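10/11/23
Endley community repair workshop, fall walk-through
Checked by: Custódio Pinheiro
Second pair of eyes: Nuno Morais

What a difference since May! I went in expecting another long list and came out with a short one, so thank you to everybody who put time into this place over the summer. Comments are under each item. Anything marked **FIX** needs a name next to it on the whiteboard before the next open evening.

## Doors and ways out

- [x] Front door opens fully from inside without a key
- [x] Back door opens fully. The new hinges are wonderful, you can push it with one finger.
- [x] Exit signs lit, front and back
- [ ] Hallway clear. **FIX:** two bicycles and a rolled carpet by the back stairs. Nuno moved the carpet while I was writing this, but it needs a real home.

## Fire

- [x] Extinguisher by the sink, needle in the green, pin and tag in place
- [x] Extinguisher by the paint cupboard, same
- [x] Fire blanket on its hook
- [x] Smoke alarms tested, all loud (sorry, upstairs!)
- [ ] Oily rag can has its lid on. **FIX:** lid was on the floor behind it. Please, please put it back every time.

The Saten heater in the back room got a good look as well. Cord is sound, tip-over switch cuts the power as it should, and there's a clear space on all sides now that the shelving has moved. I'm happy for it to stay through the winter, plugged straight into the wall and never into a strip.

## Power and benches

- [x] Main panel reachable, door closes, every breaker labeled. The labels are new and I love them, they even say which bench is which.
- [x] Outlets along the window wall tested
- [ ] Outlets along the storeroom wall. **FIX:** one loose faceplate, left of the Lobo drill press. Taped off until it's screwed down.
- [x] Extension cords, no nicks or tape repairs. I threw one away.
- [x] Bench tops clear of food and drinks
- [x] Loose parts kept away from the edges

The last two failed in May, so I was delighted to tick them both. A tidy surface makes small work so much safer, and it means you stop losing screws too. 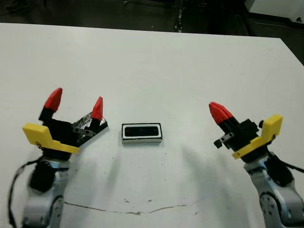 *Small module with a black face, lying flat on the white table.*

Somebody asked me whether parts may stay out overnight. Yes, if they have no battery in them and they sit well back from the edge. Anything with a lithium cell goes in the metal box, every night, with no exceptions for "I'm nearly done with it."

## Lifting and storage

- [x] Shelf load signs posted (400 lb per bay, same as before)
- [x] Heavy items on the lowest shelf
- [x] Step stool feet in good shape
- [ ] Ladder. **FIX:** one rubber foot is worn down to the metal. Out of use until it's replaced. I've put a Naria one on the shopping list, they fit this model nicely.

## First aid

- [x] Kit on the wall, sealed, contents in date
- [x] Eyewash bottles in date
- [x] Emergency numbers posted by the phone
- [ ] Accident book. Book is there, pen is gone. Nuno is tying one to it with string.

## Still open from May

1. Stair light on a timer. Done, and it's great.
2. Dust bag on the sander. Done.
3. Non-slip strips on the back step. Not done. The strips are in the drawer under the kettle, so this is a ten-minute job for anyone with a scraper and a dry afternoon.

Nuno and I will check the FIX items again once the names are up on the board. Bring your own flashlight if you want to join us behind the shelving, the view back there is quite something.

C. Pinheiro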